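Section 4. Filling and Arranging Open Metal Storage Bins

Jelari Supply Rooms, Staff Set-Up Guide
Revision in force from 14 Oct 2019 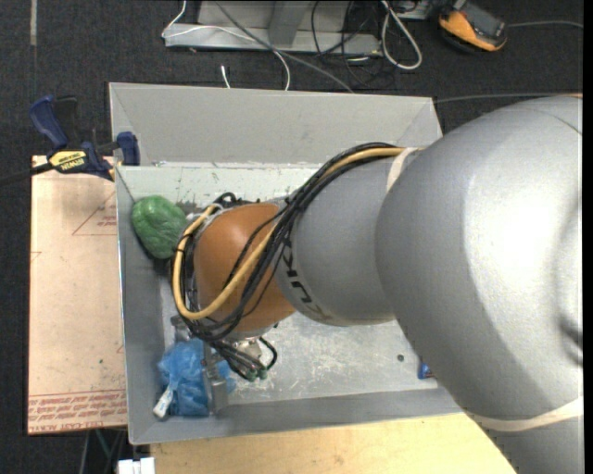 4.1 Scope

This section covers the preparation, filling and daily upkeep of open metal bins used for bagged and wrapped goods. It applies to the supply rooms at Udis and Dogar. Bins with hinged lids are covered in Section 5, and wire baskets in Section 6.

Staff who transfer goods from the old plastic tubs should read Section 3 first. The tubs are deeper than the metal bins, and the contents of one tub will usually need two bins.

4.2 Before You Begin

You will need:

A clean metal bin from the ready rack
A dry cotton cloth and a bottle of mild soap solution
Bin cards and a card holder
Plastic bags in the size shown on the stock sheet
A pair of cut-resistant gloves

CAUTION: The upper rim of a metal bin can develop burrs. Wear gloves whenever you lift, tilt or wipe a bin. If you find a burr, attach a red card and place the bin on the repair shelf. Do not file the rim yourself.

4.3 Preparing the Bin

1. Place the bin on a level surface at waist height.

2. Remove anything left inside, including loose cards, ties and scraps of film. Check all four corners.

3. Wipe the floor of the bin first and then the walls, working from the bottom up.

4. Dry the bin completely. Bags laid on a damp floor cling to the metal and may tear when they are lifted out.

5. Press down on each corner in turn. If the bin rocks, return it to the rack and choose another.

6. Slide a blank bin card into the holder on the short side that will face the aisle.

Note: Do not line the bin with paper or cardboard. Liners shift during handling and hide small items.

4.4 Preparing Bagged Goods

Soft goods and small parts are stored in translucent plastic bags. Blue is the standard color at both sites. Clear bags may be used when blue bags are out of stock, but the two should not be mixed in one bin.

1. Check the bag for holes and split seams.

2. Place the goods inside and let them settle to the bottom.

3. Press out the trapped air with the flat of the hand. A bag swollen with air takes up the space of two and slides under its neighbors.

4. Fold the open end over twice. Use a tie only when the stock sheet calls for one.

5. Attach the item tag so that its printed side can be read from above.

Wrinkles and folds in the bag are acceptable. A bag that has been opened and closed many times will become cloudy and should be replaced at the next stock check.

CAUTION: Do not staple bags. Staples scratch the bin and can puncture nearby packages.

4.5 Preparing Wrapped Goods

Goods that arrive in the supplier's own wrapping should stay in it until they are issued. Packages of this kind are often uneven in shape and will not stand without support.

1. Inspect the wrapping under good light. Shiny film can hide a small tear, so turn the package slowly and feel along the folds.

2. Cover any tear shorter than a finger's width with clear tape. Rewrap the package if the tear is longer.

3. Do not remove or cover the supplier's label.

4. Decide which side of the package is the most stable. This side goes down, or against the wall of the bin.

4.6 Placing Goods in the Bin

Place goods by hand, one at a time. Do not pour or drop them in.

1. Begin with the corners. Goods set in a corner have support on two sides and remain where they were placed.

2. Put the heaviest package in first, along the wall farthest from the aisle. Uneven packages may lean against a wall.

3. Place soft bags in the near corners, where they are easiest to reach.

4. Leave a gap the width of a hand between neighboring items wherever the quantity allows.

5. Keep the center of the bin clear until the corners and walls have been used.

6. Check that nothing extends above the rim. Bins are stacked on the night rack, and a raised item will be crushed.

Note: A bin holding only a few items is correctly filled if those items belong together on the stock sheet. Do not add unrelated goods to make use of the space.

4.7 Small and Narrow Items

Small items are easily lost under the folds of a bag. Tubes, tags, short rods and similar pieces should be handled as follows.

1. If the item belongs with bagged goods, put it inside the bag before closing it.

2. If it is stored separately, lay it flat on the floor of the bin beside a wall.

3. Turn any markings upward.

4. Record the item on its own line of the bin card, even when only one is present.

If a small item is found loose and its owner package cannot be identified, place it in the tray marked Unmatched and record the bin number. Unmatched items are held for 28 days.

4.8 Completing the Bin Card

Write in block letters with a permanent pen. Enter the bin number, the shelf position, the contents and the initials of the person who filled the bin. Udis uses bin numbers up to 1314. Numbers from 1315 to 1635 are reserved for Dogar and must not be issued elsewhere.

Corrections are made with a single line through the wrong entry. When a card has three corrections, copy it onto a new one and discard the original.

4.9 Lifting and Moving a Filled Bin

1. Confirm that the route to the shelf is clear.

2. Hold the bin under its base at opposite sides. The rim is not a handle.

3. Keep the bin level. If it tilts and the contents slide, set it down and repeat Section 4.6 from step 1.

4. Lower the bin onto the shelf with the card facing the aisle.

CAUTION: Two persons are required for any bin marked with a yellow stripe. A hand cart may be used on level floors only.

4.10 Daily and Monthly Upkeep

At the end of each day, look into every open bin on the lower shelves. Straighten bags that have slumped across other goods, return leaning packages to the wall, and remove empty wrapping.

Once a month, empty each bin completely and repeat Section 4.3. The full wash takes place in August, when stock is at its lowest. Use Vunico trays to hold the contents during washing, and keep each bin card with its own tray.

4.11 Common Problems

A bag has caught on the rim. Lift the bag straight up from directly above the snag. Pulling it sideways will lengthen the tear.

A package will not stay against the wall. Turn it onto a broader side. If it still slides, place a filled bag beside it as support.

The contents do not match the card. Leave the goods in place, turn the card face down in its holder and report the bin number to the supply desk before the end of the shift.

The bin is too full to lift safely. Remove the bags first, then the wrapped packages, and divide the goods between two bins. Issue a new card for each.

Replacement bins and cards are ordered on Form 400, available at the supply desk. Allow one line per item and attach the red card from any damaged bin.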